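How many takes make a task?

For the Skokstead bathroom set I asked for 1,000 and we stopped at 1,552. I got greedy - sorry, disk space!

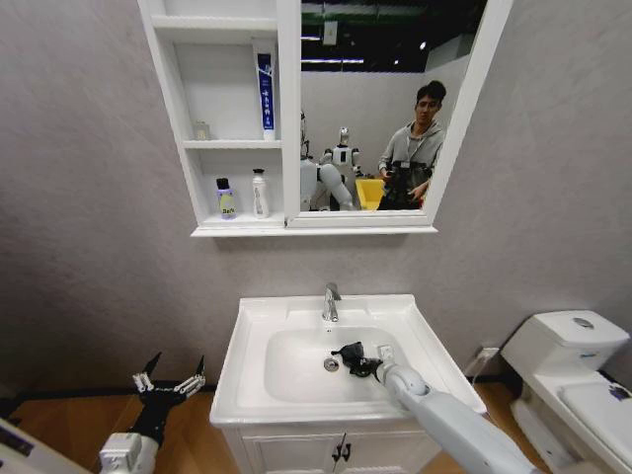 Do you keep the messy ones?

Yes, and I love them. A clean grab teaches the model one thing, a clumsy one teaches it plenty. Crumpled black stuff in a white basin is my favorite kind of start, and the other hand can stay raised open like that, I don't trim it.

Why the wrist view too?

The head view loses small stuff behind the arm. Up close I can check where the folds sit next to the fingers, and with gray cloth on shiny white I can usually tag a take in one pass. 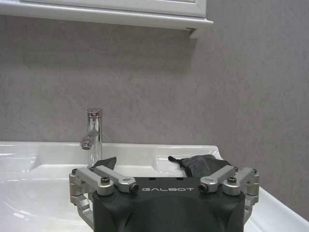

Can I get the files?

Flilline has 298 takes up now. The rest goes up in December.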